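Schachspiele auf Vollständigkeit prüfen: zwei Schalen, ein Brett, eine Liste

Fr 7. Dezember | Von der Redaktion Materialkunde
Zuletzt aktualisiert: im Februar

Der Bestand von Cultudville in Irnton umfasst 3926 Schachfiguren. Davon gehören 3200 zu 100 vollständigen Spielen, der Rest liegt als Ersatzmaterial in Schubladen, nach Figurentyp und Sockeldurchmesser getrennt. Verliehen werden die Spiele an Schulen, Jugendtreffs und Wohnheime. Apolline Tanguy ist für Prüfung, Ergänzung und Einlagerung zuständig. Das Gespräch fand an ihrem Arbeitsplatz statt, zwischen zwei Rückläufen.

Auf die Frage, womit eine Prüfung beginnt, nennt Tanguy zuerst die Unterlage. Ein Reisebrett mit Kunststofffiguren sei leicht und verrutsche auf glatten Flächen. »Ich brauche eine Fläche, auf der eine umgefallene Figur liegen bleibt. Eine harte, polierte Platte ist dafür ungeeignet. Der Läufer rollt auf seinem Sockelrand im Bogen und ist unter dem Schrank, bevor man den Deckel geschlossen hat.« Bewährt hätten sich beschichtete Tischdecken aus dem Haushaltsbereich. Das Muster spiele für die Prüfung keine Rolle, solange der Bereich unmittelbar am Brett nicht aus kleinen schwarz-weißen Elementen bestehe. Blumen seien unkritisch. Karos lehnt sie ab.

Danach wird das Brett allein geprüft, ohne Figuren. Bei Klappbrettern betrifft das Scharnier, Verschluss und Planlage. Steht eine Hälfte höher als die andere, kippen die Bauern auf den Feldern entlang der Mittelfuge. »Die Toleranz ist klein. Ein Bauer hat einen schmalen Sockel und wenig Masse. Der König verzeiht mehr, weil bei den meisten Sätzen ein Gewicht oder wenigstens ein breiterer Fuß vorhanden ist.« Beim Feldkontrast unterscheidet sie zwischen Holzoptik, Schwarz-Weiß und Schwarz-Silber. Letzteres komme bei kleinen Brettern häufig vor. Unter seitlichem Licht spiegelten silberne Felder, und weiße Figuren seien darauf schlechter zu trennen als auf einem matten Hellbraun. Für die Zählung ist das unerheblich, für lange Partien mit Kindern nach ihrer Erfahrung nicht.

Das eigentliche Sortieren erfolgt mit zwei flachen Schalen, einer links und einer rechts vom Brett. Jede Schale nimmt eine Figurenfarbe auf. Tanguy verwendet keine Dosen und keine Beutel. »In einer Dose sehe ich die oberste Lage. In einer flachen Schale sehe ich alles. Der Rand muss hoch genug sein, dass nichts herausrollt, und niedrig genug, dass ich mit zwei Fingern seitlich an die Figur komme.« Bei ihren Schalen beträgt die Randhöhe 12 Millimeter. Bezogen werden sie über den Händler Plokix, der sie als Ablage für Kleinteile führt.

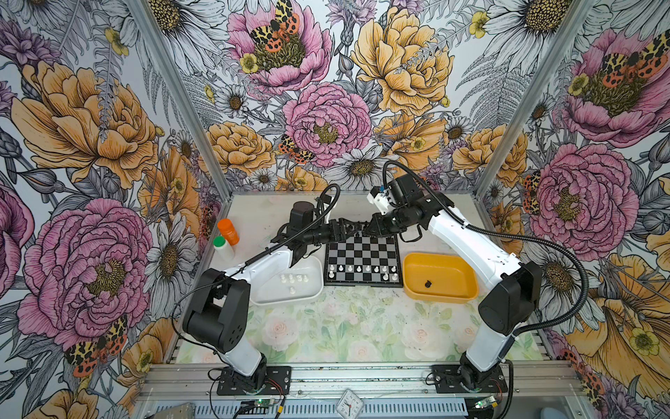

Zur Farbe der Schalen hat Tanguy eine feste Meinung, die sich aus der Praxis ergibt. Dunkle Figuren gehören auf einen hellen, kräftigen Grund, Gelb oder Orange, weil dort auch ein einzelnes liegendes Stück sofort auffällt. Bei weißen Figuren wäre eine dunkle Schale folgerichtig. Weiße Schalen seien trotzdem verbreitet, schon deshalb, weil man sie überall bekomme. »Weiß auf Weiß geht, solange das Licht von der Seite kommt und die Figuren Schatten werfen. Bei flacher Deckenbeleuchtung übersieht man einen Bauern am Rand. Ich schiebe deshalb alles in die Mitte der Schale und lese von dort ab.«

Die Reihenfolge ist festgelegt. Zuerst kommt eine Farbe vollständig auf das Brett, dann die andere. Begonnen wird mit den Bauern, und zwar auf den vorderen Reihen, also auf der Seite, an der die prüfende Person sitzt. Eine korrekte Grundstellung ist in diesem Schritt nicht verlangt. Die Bauern stehen mit Abstand, damit jeder Sockel einzeln sichtbar bleibt. Erst wenn acht Bauern stehen, folgen Türme, Springer, Läufer, Dame und König aus der Schale.

Warum nicht gleich die Grundstellung? »Das wird oft vorgeschlagen. Die Grundstellung zeigt mir, ob etwas fehlt. Sie zeigt mir nicht, ob etwas falsch ist. In der geschlossenen Reihe stehen acht Bauern nebeneinander, und einer davon stammt aus einem anderen Satz. Der Unterschied liegt im Kragen oder im Sockel und verschwindet, sobald die Figuren dicht stehen.« Fremdbauern seien der häufigste Befund überhaupt. Schulen besitzen meist mehrere Sätze ähnlicher Größe, und beim Aufräumen werde nach Farbe getrennt, selten nach Satz. Für das Spiel ist ein Fremdbauer ohne Bedeutung. In der Magnetausführung kann er stören, wenn die Haftkraft abweicht.

Der zweithäufigste Befund ist der fehlende Filz. Er löst sich an der Kante, wird abgezogen und hinterlässt einen Kleberrest, der Staub bindet. Tanguy entfernt den Rest mit Isopropanol und einem Holzspatel. Bei lackierten Figuren prüft sie vorher an der Unterseite, ob das Mittel den Lack angreift. Neuer Filz wird mit dem Locheisen ausgestanzt. Selbstklebende Ware verwendet sie nur für Sätze, die im Haus bleiben. »Im Verleih hält das eine Saison. Dispersionskleber braucht länger, dafür sehe ich den Satz wegen dieser Sache nicht wieder.«

Während der Prüfung bleiben Flaschen mit Reiniger an der hinteren Tischkante, nie zwischen Schale und Brett. Die Kappen müssen geschlossen sein. Die Regel geht auf einen Rücklauf aus Hamel zurück, bei dem eine offene Flasche über ein Pappbrett lief. Der Figurensatz war unbeschädigt, das Brett quoll auf und wurde ausgesondert. Seither gilt für Pappbretter außerdem, dass sie nur trocken gereinigt werden.

Vor dem Einlagern wird jeder Satz gewogen. Die Waage löst auf ein Gramm auf. Bei Kunststofffiguren ohne Beschwerung ist das Verfahren nach Tanguys Angaben zu grob, um einen fehlenden Bauern sicher zu erkennen, bei beschwerten Sätzen funktioniert es. Ein leichter Reisesatz im Bestand liegt mit Brett bei 200 Gramm. Der Wert steht auf dem Etikett der Schachtel, zusammen mit Satznummer und Königshöhe. »Das Gewicht ersetzt die Sichtprüfung nicht. Es ist eine Kontrolle für die Ausgabe, wenn niemand Zeit hat, die Schachtel noch einmal aufzumachen.«

Fehlende Figuren ergänzt sie aus den Schubladen, sofern Sockel und Höhe passen. Bei Damen ist der Vorrat knapp. Passt nichts, wird der Satz gesperrt und dient selbst als Ersatzteilspender. Nachbestellungen einzelner Figuren gelingen selten, weil Hersteller die Formen ändern, ohne die Artikelbezeichnung anzupassen.

Für Einrichtungen, die ihre Spiele selbst prüfen wollen, empfiehlt sie, die Satznummer mit feinem Stift unter jeden Sockel zu schreiben, bei Filz auf den Filz. Schwarze Figuren bekommen einen weißen Lackstift. Die Beschriftung sollte vor der ersten Ausgabe erfolgen. Nachträglich lasse sich bei zwei gleichen Sätzen aus demselben Karton kaum noch feststellen, welcher Bauer wohin gehöre, und in diesem Fall rät Tanguy, beide Sätze unter einer gemeinsamen Nummer zu führen und nur noch zusammen auszugeben.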